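Project Report: Bench Rules for a Shared Kitchen Task Arm
Thursday, October 3, 2019
Course project, Havard Building, lab section 2

Where we started

The original plan was to teach the arm a food handling task and report a success rate. We changed topic in July. Reason: three groups on one bench, no written rules, and every group's numbers came out different for the same task. So the report is about the rules. What we wrote, what got followed, what didn't.

Base documents: the Runine lab safety sheet (one page, mostly about laser cutters) and the Comside arm manual, which has a long chapter on guarding and nothing at all on ovens or food. Neither one covers a person reaching in to reset an item between runs. That is most of what we do all day.

The rules, version 4

Speed. Arm stays in reduced speed mode whenever a person is inside the tape line. No exceptions for "just a quick reset." Reduced mode is set on the controller before the person steps in, not after.

Stop button. One person holds it, and that person does not also type. We broke this one a lot in the begining. Fixed it by making the button holder sign the run sheet first.

Heat. Any task near an appliance gets done with the appliance unplugged, unless the run sheet says powered and a second person has initialed it. Indicator light on means treat as hot. Don't touch to check.

Glass. Allowed on the bench but only on top of cloth, and never as the thing being gripped. Approach speed near glass is the reduced speed even with no people around.

Food items. Clean container each session, lids stored off the bench. Real food is thrown out same day. Play food gets wiped.

Cables. Anything hanging near the arm is clipped before power on. Check the slack with the arm at full reach, both sides. Wrist cable is the one people forget.

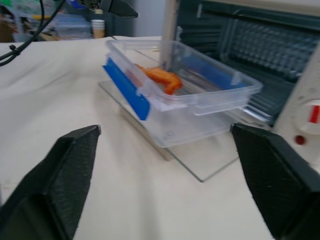 Run sheets were the hard part. Version 1 had a whole page of boxes and people filled it in at the end from memory, so it was worthless. Version 4 is half a page. Task, who has the button, powered or not, start time, stop time, anything odd. It takes under a minute and we got it back filled in nearly every time.

Results

173 runs logged between the start of July and the end of September. 27 had at least one rule broken, going by the sheet or by whoever was watching. Breakdown is uneven. Most were the stop button rule, in the first weeks. Next was cables. Heat rule was broken 2 times, both times somebody plugged the oven back in for the next group and didn't write it down. No injuries. One cracked plate.

Reset time went up. Almost 35 seconds per reset with the rules, a good bit less before, but we didnt time the early ones properly so no real comparison. Groups complained about this more than anything else.

Wrist camera footage - we went back through it to check the sheets against what was on the bench. Useful for glass and cables. Not useful for who was holding the button, the camera never looks that way. Also fast moves blur, so if the question is whether a thing was touching or only close, you can't always tell. We'd want a second fixed camera on the bench for that.

What didn't work

Color tape on the bench for item positions. Cloth goes over the tape. Obvious later.

A rule that said "keep background clear." Too vague, every group read it differently and the shelf behind the bench filled up anyway. Dropped in version 3. If it comes back it needs a distance in it.

Laminated card on the wall. People read it once. The run sheet did more.

Comparison with the Chuang bench

The Chuang bench downstairs uses the same arm inside a full cage with a door switch. Nobody reaches in while it has power, so half of our rules aren't needed there. But resets mean opening the door, restarting, homing the arm, and they get fewer runs in an afternoon. For a class bench we still think open with reduced speed is ok. For anything unattended, cage.

Open items

- Decide who checks the stop button itself. We tested it on the first day and then not on any schedule. Should be every session.
- Wording for gripper finger changes. Right now it only says "power off," doesn't say whether the controller too.
- Rule for tongs vs hands when resetting near the oven door.
- Training sheet for new groups, draft is in the shared folder, not reviewed yet.

Version 5 goes to the lab manager with this report. Run sheets are scanned in Appendix B, originals in the gray binder by the controller.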